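Associations > Silteck Court > Meetings > Minutes

Print this page | E-mail this page

Silteck Court Allotment and Garden Association
Minutes of the general meeting, July
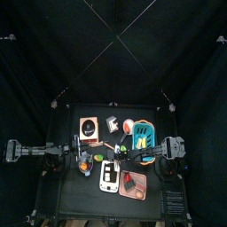

The meeting was opened by the chair at 7 p.m. in the ground floor room. The secretary took the notes. The agenda was sent by e-mail and was accepted with one change: the point about the compost was moved before the point about the fence, as the member who asked for it had to leave early.

1. Minutes of the last meeting

The minutes of the April meeting were read. One correction was asked. On page 2 it was written that the path between the lower plots "is closed". It should be "will be closed when the repair begins". With this correction the minutes were approved.

2. Water

The chair reported on the water line. The leak near the lower gate was repaired in May by the firm Fukinis. The invoice was 700 dollars, which is the sum they gave in their offer, and it is paid. The tap at the lower gate now has good pressure, but the tap by the tool shed is still slow in the evening, when many people water at the same time.

One member asked if the pipe to the shed is too narrow. The chair answered that Fukinis looked at it and think that the pipe is old inside, and that the width is normal. To change it would mean to dig under the main path. The members did not want to do this in the growing season. It was decided to ask Fukinis for a written offer for the autumn.

Until then the members with plots on the upper side are asked to water in the morning if they can. A member from the upper side remarked that people who go to work at six cannot water in the morning. There was a long discussion on this. It was agreed that it is a request and not a rule.

The secretary reminded everybody that hoses must be taken off the taps after use. Last month a hose was left on the lower tap over night and two beds were flooded. The owner of the hose has already apologized to the neighbors.

3. Compost

The three shared bins are full. The middle one can be emptied now, the material is dark and smells good. The left one was filled with too much cut grass and must be turned. The right one is new material only.

A member proposed to buy a closed tumbler of the make Zerus for kitchen waste, because of the rats which were seen behind the bins in spring. Others were against it: the tumbler is small for so many plots, and the rats came for the bread that somebody put on the heap. It was asked again that cooked food and bread do not go to the compost.

Vote on the tumbler: not accepted. The member may bring the proposal again with a price.

The finished compost from the middle bin will be given out on the work morning. Each plot can take two wheelbarrows. What stays after noon is free for everybody.

4. Fence on the Cartwright side

The fence along the Cartwright property is leaning in the part behind the plum trees. The association wrote to Cartwright in May and received a polite answer. They agree that the fence stands on the border and they are willing to pay half of the material. They do not wish to send workers, but they have nothing against our members stepping on their side for the work, if we tell them the day before.

The length to be repaired is 30 feet. The posts are rotten at the bottom, the boards are mostly still usable. A member who has experience with fences offered to make a list of the material. He recommends that the new posts stand in gravel and not directly in the soil.

One member asked if it would be nicer to have a hedge. The chair said that this was discussed two years ago and the answer was that a hedge takes light from the first row of plots. The member asked that his opinion be in the minutes — it is hereby in the minutes.

Decision: repair of the fence in September, after the plums. The secretary will write to Cartwright.

5. Plots and waiting list

One plot is given back at the end of the season. The first household on the waiting list has been contacted and wants to see it before they say yes. The plot has strong bindweed in the back half and the new holders should be told this clearly.

The yearly fee stays at 70 dollars. A small increase was talked about in April, but after the repair of the leak the account is still in order and there is no need for it this year. The account report was passed around on paper.

Two plots were not worked since spring. The chair has spoken to both holders. One was ill and a neighbor is now helping with the weeds. The other has promised to cut everything before the end of the month. If this is not done, a letter will be sent as the rules say.

6. Summer table

The summer table will be held again under the big walnut tree. Every member brings a dish and own plates and cups. The association pays for bread, charcoal and drinks. A sheet for the dishes hangs inside the shed door. Last year there were very many potato salads and almost no dessert, so please look at the sheet before you write.

The music should stop at 10 p.m. There was a complaint last year from the houses behind the gate. The chair will put a note in their mailboxes before the day, and they are invited to come too.

7. Other points

— The lock of the tool shed is difficult to turn. Please do not use force. A member will oil it.

— The long ladder has not been returned. If you have it, put it back, there will be no questions.

— Somebody is picking beans on plots that are not theirs. It is not known if it is children. A small sign at the gate was suggested and the members agreed.

— Roughly half of the members did not give a present e-mail address. The secretary asks for these once more. Those who have no e-mail get the minutes on the board.

— Seed swap: it was asked if it can be earlier next year, in February. Agreed.

The next meeting is in October, at the same place and hour. Proposals for the agenda should reach the secretary two weeks before.

The meeting was closed at 8:45 p.m.

Notes taken by the secretary, read and approved by the chair.

This website uses cookies to remember your settings. Accept | Read more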